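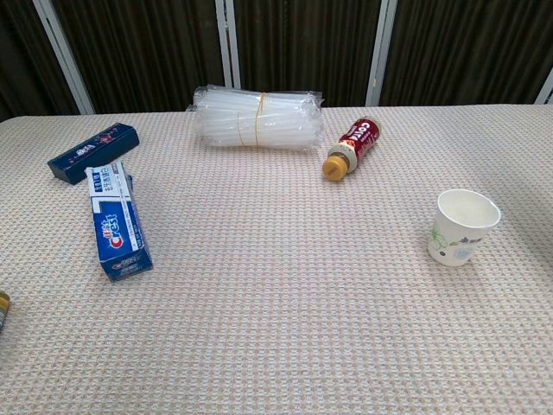 Waffle-weave tablecloth in pale beige, with a bagged bundle of straws at the back of the table.

Search products
Search
All categories

Trarow Waffle-Weave Tablecloth, Pale Beige

We stock this cloth and we sell a fair number of them. We also read the sheet that came with it from Trarow, and we don't agree with all of it, so the notes below are ours.

Size and weight

Trarow lists the cloth at 60 inches wide. Ours measured 60 inches before washing and came up a little short afterward. If your table is already a close fit, buy the next size up. The label says "pre-shrunk," a phrase we have seen on plenty of cloths that went on to shrink.

The maker calls it heavyweight. It's medium. It hangs well enough at the corners but it won't stay put on a patio in any kind of wind, and clips are not included.

Stain resistance

The sheet says spills "lift away." We tried coffee, tomato sauce and cooking oil. Coffee came out in an ordinary cold wash. Tomato sauce came out on the second go, after soaking. The oil left a shadow that is still there. A waffle weave has a lot of little pockets, and anything thick settles into them, so blot and don't rub. Gravy we didn't try and wouldn't care to.

There is a coating of some kind. Trarow does not say what it is or how many washes it lasts, and we asked twice. Until they answer, assume it wears off.

"No ironing needed"

True if you take it out of the dryer right away and lay it flat. Leave it in the basket overnight and you'll get fold lines that the texture hides from across the room and not from a chair. A warm iron on the back takes them out. A hot iron on the front flattens the weave, and it doesn't all come back.

Color

Sold as "Oat" last year and "Sand" this year. We put the two side by side and could not tell them apart. The grid has a faint pink and tan tone to it, so if you're matching plain cream napkins, order one napkin first. The Weldu napkins in Natural are close. The Weldu napkins in Ivory are not, whatever the chart says.

Compared with the others we carry

Terkby Flat Weave: cheaper, thinner, dries faster, shows every crease. A better pick for a hall or church supper where the cloths get washed all the time.

Adix Wipe-Clean: handles oil and sauce with no trouble. Feels like a shower curtain. Some people don't mind.

Trarow Waffle: the nicest to sit at. Costs the most, and we are not convinced the coating is worth any part of that.

Care

Machine wash cold with like colors. Skip the fabric softener. Tumble dry low. Bleach will yellow the weave unevenly, and Trarow won't take it back if you use it.

Guarantee

Trarow offers 2 years against "defects in material." Pulled threads don't count, and pulled threads are what you're likely to get, mostly from rings, watch bands and cats. Our own policy is simpler: unwashed and still folded, bring it back for a refund.

Price

$69 each. The April sale price is the one to wait for if you aren't in a hurry. Item ships folded, so expect creases on arrival.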